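Bench to Cell: Automation at Zawadzka, Gallery Page 3

I've worked in the trays and inserts room at Zawadzka long enough to remember when the whole line was four benches and a radio, so putting this page together has been a strange kind of fun. 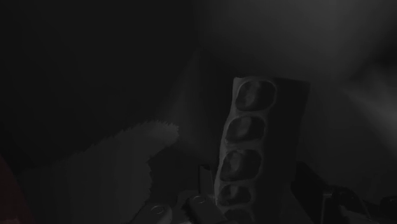
The short version, if you haven't read the earlier pages: in January we started running a Henex cell next to the old benches, and before any of it touched a real part, the moves got tried out in simulation. The program is called Tondotar and it lives on a computer by the supply cage. I'd never used anything like it. I figured it would be for the engineers and we'd get a finished robot and a binder. Then the binder people asked who knew the parts best, and suddenly I was spending my mornings in a rolling chair telling a computer gripper it was coming in too steep!

I love it, mostly. I'll get to the mostly.

What I do now, on a normal day: I come in at 6, check the overnight list, and look through whatever runs stopped early. Some of them make sense right away (the fingers came in too low, or the part was turned a bit more than the program wanted). Others I have to play over and over. We ran 400 tries on one family of inserts before anyone was willing to let the cell near them, and I watched way more of those than I needed to. My daughter says I talk about grippers at dinner. Guilty.

The bench side has changed too. We used to do 300 inserts a shift by hand, and by the end of it my thumbs were done, I couldn't open a jar. The cell takes the plain ones now. We keep the odd shapes, the rework and anything a customer has marked up with special notes. It's more interesting, and it's also more tiring in a different way, because you don't get those easy stretches anymore where your hands do the work and you chat about somebody's vacation. I miss that. A couple of people on second shift miss it a lot and have said so at every meeting, and I think they're right to bring it up.

We did get the break schedule changed. Everybody on checking duty gets off the screen after 40 minutes and goes back to a bench or out on the floor. It took some arguing – the first plan had one person sitting there until lunch, and my eyes were like sandpaper.

The fingers on our cell are from Ondix, and the first set wore out faster than we liked. I keep a worn one in my drawer next to the granola bars. When new folks start, I let them hold it and feel the edge with a thumb before they ever sit down at Tondotar, and then when a run slips they have something in their head to go with it.

Pay, since people always ask me in the comments: the checking work got its own rate, a bit over bench rate, and you have to do the training to get it. The training is open to everyone in the room. Not everyone wants it, and the benches are still staffed. I was nervous about that part and I'm still keeping an eye on it.

What else? The radio is still here. It moved to the shelf over the label printer because the cell's fan was drowning it out, and there's an ongoing fight about the station that no machine is going to settle.

Next page will be the loading dock and the new carts, once I get everybody's okay to post. If you used to work in our room and want to come by and see the setup, use the contact form and say which shift you were on. Afternoons are easiest, and bring closed-toe shoes – they're strict about it now.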